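The Long Corridor at Saliba

There were 102 steps between the nurses' station and the last bed on Nenau Ward, and in his first February at Saliba Hospital, Keegan Te Moana must have walked them often enough to reach the coast.

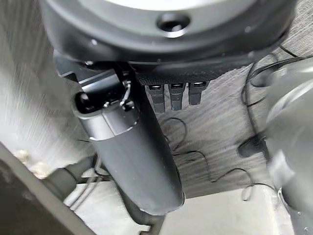
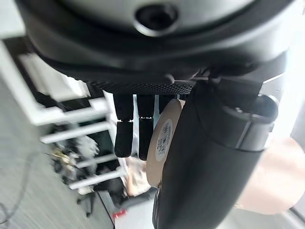 Short Fiction

He had come to nursing the long way round. Before that he'd laid irrigation pipe out past Trollwood, and before that he'd been an indifferent baker, and if you had told his younger self that he would one day stand in a supply room at ten past three in the morning, hunting for the soft kind of tape that doesn't take old people's skin off with it, he would have laughed and asked you to pass the flour.

The last bed belonged to Mrs Pliner. She was going on for a hundred, and deaf in the left ear, and she had been a ward sister herself in the days when you could be sent home for a crooked cap. She had opinions about corners. The first evening he made her bed she watched him all the way through it without a word, and when he'd finished she leaned over, pulled out the bottom sheet, and handed him the end of it.

"Again, love," she said.

So he did it again, and then a third time, with her telling him where to put his thumb, and by the end of it he had the best hospital corner on the ward and tea was twenty minutes late for everybody else.

After that she had a job for him most nights. She didn't sleep, or she said she didn't (he'd heard her snoring), and when he came by with the torch she would be lying there with her good ear up, waiting for his shoes. She knew everyone by their shoes. She said the registrar walked like a man looking for his car.

"What's the pressure?" she'd ask, before he'd even got the cuff off.

"One thirty-one over seventy."

"Write it down, then. You'll forget it by the door."

He wouldn't have, but he wrote it down. Then she would want to know how bed six was getting on, and he would say that he couldn't tell her that, and she would say quite right, and look pleased, as though he had passed something.

One night, well after two, she asked him for the story of the pipes. He had mentioned it once, in passing, while he was looking for a vein, and she had kept hold of it for a week. He pulled the chair over and told her how you dig the trench and bed it with sand, how cold your knees get, and how his boss used to sing hymns when a joint was going badly. It wasn't much of a story. She listened to it with her eyes shut and her hand lying flat on the blanket, and the drip ticked along beside the two of them.

"My father did wells," she said, when he'd run out. "He used to say you could tell a good man by how he filled the hole back in."

Keegan said he'd mostly been told off for being slow about it.

"Well, you would be, if you did it properly."

A buzzer went, up near the kitchen end, and he stood and put the chair back against the wall. She wanted her water on the other side. Then she wanted the curtain open a bit, not that much, there. The car park lights came in across the foot of the bed, over his corners, and she gave them a look along the length of herself and let them be.

In the morning he did the handover with his eyes half closed. Bed six comfortable, bed nine wanting his daughter, Mrs Pliner awake on and off and asking for marmalade. The day nurse said there wasn't any marmalade, there was only ever the plum. Keegan said he knew that, and put on his jacket, and drove home by way of the shop at Trollwood, which opened at seven. He sat outside it with the heater going until the woman came to turn the sign around.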